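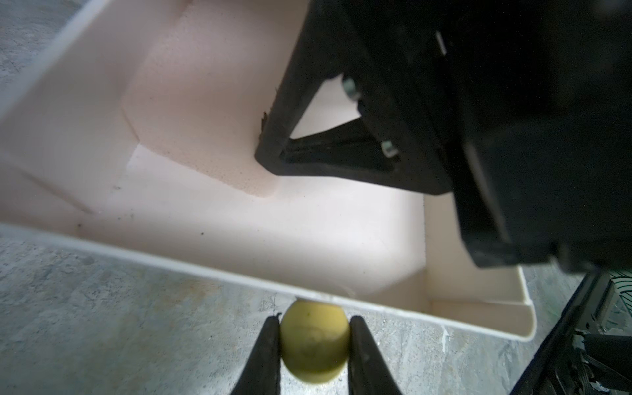
*A plastic bin with rounded corners and a step molded into the inside.*

# How Is a Plastic Bin Made?

Most plastic bins start out as pellets. A pellet is a bit of plastic the size of a grain of rice. Factories buy them in big sacks and pour them into a machine through a funnel called a **hopper**.

## Melting

Inside the machine is a long metal tube with a giant screw in it. The screw turns and pushes the pellets forward. Heaters on the tube make them hot, and they melt into a thick goo, a bit like warm taffy.

## Filling the mold

A **mold** is a hollow shape made of steel. It comes in two halves that press tightly together, and the gap between them is the shape of the bin. The machine squirts the melted plastic into the gap. This is called **injection molding**.

Cold water runs through pipes in the steel. The plastic cools and turns hard, the mold opens, and pins push the bin out.

At the Hegarty factory in Clekdale, one machine made 693 bins in a day.

## Why are the corners round?

Melted plastic flows around a curve more easily than into a sharp point. Round corners are also less likely to crack, and they are easier to wipe clean.

## Try it

Press a spoon into soft modeling clay and lift it out. The hollow is a mold. Ask an adult to help you fill it with plaster, and leave it until it is hard.

**Words to know:** pellet, hopper, mold

*Written by Ivone Leite*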